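Compline (the short version and the long one)

Compline is the last prayer service of the day in a lot of Christian traditions. I've been keeping this page going for the Skatbridge parish wiki for a while now, so you'll have to put up with me talking the way I talk. If you want the scholarly version, the library has two shelves of it.

The name comes from a Latin word for "complete," as in the day is completed. It's one of the hours of prayer that monks and nuns have kept for centuries, and it grew out of the plain fact that people living together wanted to pray before they went to bed. The Rule of Saint Benedict, from the sixth century, sets out the psalms for it - 4, 91 and 134 in the numbering most of our Bibles use - and says they should be the same every night. I love that! You can learn them by heart and say them in the dark, and I think that was a good part of the idea.

What happens in it

The order varies from book to book, but if you walk into one you'll probably get an opening blessing asking for a quiet night, a confession, the psalms, a very short reading, a hymn, the Song of Simeon (that's the Nunc Dimittis, "Lord, now lettest thou thy servant depart in peace"), a few prayers and a closing blessing. The hymn in the West is very often "Te lucis ante terminum," which you may know in English as "Before the ending of the day." Roman Catholic communities usually finish with an anthem to Mary, and which one you sing depends on the season. Lutherans and Anglicans may or may not do that, depending on who you ask and how long they've been there.

In the Eastern churches there's Small Compline and Great Compline. The small one is for ordinary nights and the great one turns up mostly in Lent. Bohdana Moroz grew up with the great one and wrote most of the first draft of this paragraph, then took half of it out again for being too long, so blame her if you feel short-changed.

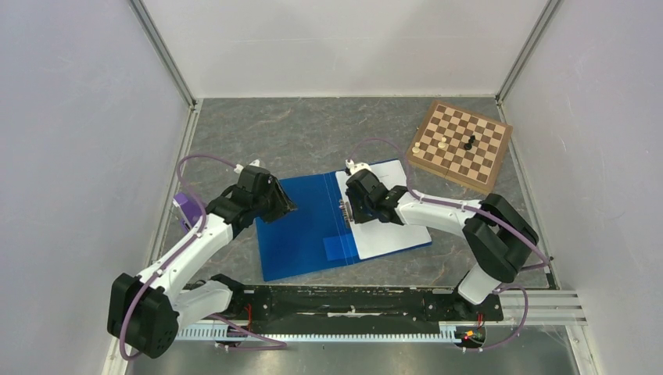
Two robot arms at a work surface, with a blue folder under the left gripper.

Silence afterward

Monasteries traditionally keep what's called the Great Silence from the end of Compline until the next morning. There isn't any talking unless something really can't wait. Parishes that borrow the service often borrow a little bit of the silence too, so don't be surprised if everyone just gets up and leaves without a word. I was a bit hurt the first time (I'd brought cookies).

Compline at Skatbridge

We've had sung Compline on Wednesday at 9:00 PM since Prys Price started it with a borrowed set of books and a pitch pipe. He had sung it as a student and missed it. It runs from September until the end of May, and it takes most of half an hour if Prys picks the tempo and quite a bit longer if Elango Annamalai does. Elango took over leading when Prys's knees gave out, and he likes a pause in the middle of each psalm verse that you could park a truck in. I've come around to it.

We sing from the Prellach booklet, which Candela Sarmiento put together and typed up herself. It has plainsong in ordinary modern notation, no square notes, and the words are in large print. There are 89 copies in the cabinet by the side door. The second printing fixed the wrong note in the hymn, but the old ones are still mixed in, so if your neighbor goes up where you go down, that's why. Attendance is usually around 2 rows' worth. The big exception was the night the Kassab Singers joined us and people were standing in the porch.

Music

Plainsong is the usual thing, sung without any instruments. Some places add a faux-bourdon (harmony over the chant, basically) for the Song of Simeon, and a choir with energy to spare might throw in an anthem. Vignesh Marar has written us a setting of the responsory, "Into thy hands, O Lord, I commend my spirit," and it's easy enough that the back row picks it up by the second repeat. He wants it noted that the top line can be left out.

Saying it on your own

Plenty of people do, and it's probably the easiest of the hours to keep at home. Pick one psalm, say the Song of Simeon and the Lord's Prayer, and go to bed. Families with small kids sometimes use just the blessing at the end. The Greltell edition of the night prayers fits in a coat pocket, if you'd like something to hold.

See also: Evensong; Vespers; Lauds; Nunc Dimittis; Hymn numbering in the old green book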